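Section 4: Carrying and Recording With the Hand-Held Grippers in Shared Spaces
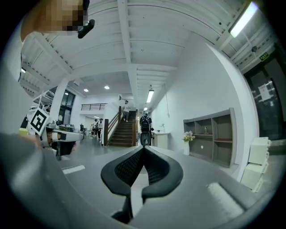
Fig. 4-1. Two hand-held grippers out on the main floor, stairs at the back.

Okay, so you've got your pair charged and matched from Section 3. Now you're going to walk around a building where other people are trying to get their work done, and I'd like everybody to still like us by lunch. These are the house rules Huw Gwilliam and I settled on for the Nelitz pair. They apply to the older Bevell grips too, except where I say so.

Before you leave the bench

1. Open and close the fingers 11 times with nothing between them. You're feeling for grit or a sticky spot. If one pad lags, swap it now (see 2.6).

2. Wipe the marker on top with a dry cloth. No spray, please! The cleaner we used to keep at the bench took the black right off one of them and Ifor Mostyn had to reprint the whole sheet.

3. Check that the marker is flat on its mount. Tilting the gripper is fine, that's what it's for, but the marker shouldn't move on its own when you do.

4. Tell the people on the floor that you're about to record. Say it out loud. A message in the channel doesn't count, half of them have it muted (me included, most mornings).

Note: Anyone who says no stays out of the recording. You wait, or you work somewhere else. You don't need to ask them why.

Moving around

5. Walk at a normal pace and keep your elbows in. With two people working side by side, leave enough room that you could both turn around without the grippers meeting.

6. Look where your feet are going. I know you want to watch the fingers. Stop first, then watch the fingers.

7. Give way to anybody on the stairs, going up or coming down. Stand clear of the bottom step while they pass.

CAUTION: Don't record while you're on the stairs yourself. You need a hand for the rail and you haven't got one. Stop the take, carry both grippers in one bag, and start again on the flat.

8. Don't open doors with the gripper. It can do some of them, I've tried, and the pads don't thank you for it. Keep exits clear and never set the carry case down in front of one.

9. Floor tape belongs to whoever put it there. Go around it or ask, but don't peel it up to tidy your shot.

When you stop

10. End the take before you put anything down. A drop at the end of a recording looks just like a real release and Brolter will file it that way.

11. Set the grippers on their sides, fingers open.

12. Blur faces before the files leave the building. The Gough script does this on import, but it misses people who lean in close or turn sideways, so go through every take by eye. If a face is still readable, run it again with the wide setting.

Note: A take should run no longer than 16 minutes. Past that my wrist starts to sag, and yours will too. Take 2 minutes off between takes, with both grippers down.

13. Log each take with your initials and the gripper numbers. The shared drive holds 730 takes before the oldest ones get moved to the archive, so if you want to keep something handy, flag it the same day.

If a gripper gets dropped, even from knee height, go back to step 1 and write it in the log. I won't be mad. I've dropped the left one more than anybody. Pad replacement is in Section 5.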